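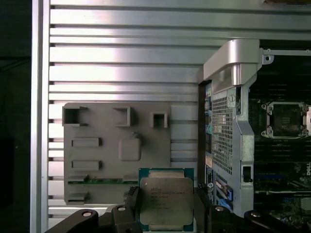

About Wito

Wito provides account security services to small and mid-size organizations. The company is based in Sollholm and has a second office in Disstead. Our work is limited to three areas: sign-in protection, phishing response, and recovery of accounts that have been taken over. We do not sell antivirus software and we do not resell hardware.

What we do

Most of the cases we handle start with a reused password or a fake sign-in page. New clients begin with an access review. We list every account that can read mail, move money, or change settings, and we check each one for a second sign-in step, old recovery addresses, and forwarding rules. The review takes up to 30 working days. The client receives a written report with the findings sorted by risk.

After the review, clients can subscribe to Paquette, our monitoring service. Paquette reads sign-in logs and flags events that do not match the normal pattern for that user - a new country, a new device, or a burst of failed attempts. Alerts go to an analyst first. Confirmed cases are passed to the client by phone, never by email, as the mailbox may be the thing that was broken into.

Paquette now covers 2942 user accounts at 524 organizations. In the last fiscal year, which closed in November, our analysts reviewed 2328 alerts.
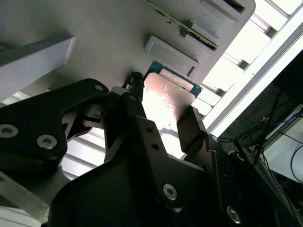

One client, a dental billing office in Disstead, wrote in its yearly feedback that the phone calls were a nuisance for the first month and that it would still not give them up. The same office asked for shorter reports. The summary is now a single page, with the log extracts moved to an appendix.

Data handling

Sign-in logs are stored in Sollholm and deleted on a fixed schedule set out in the contract. We do not read message content. Staff access to client data is logged, and clients may request a copy of that log at any time.

Page last updated Tuesday, July 22, 2025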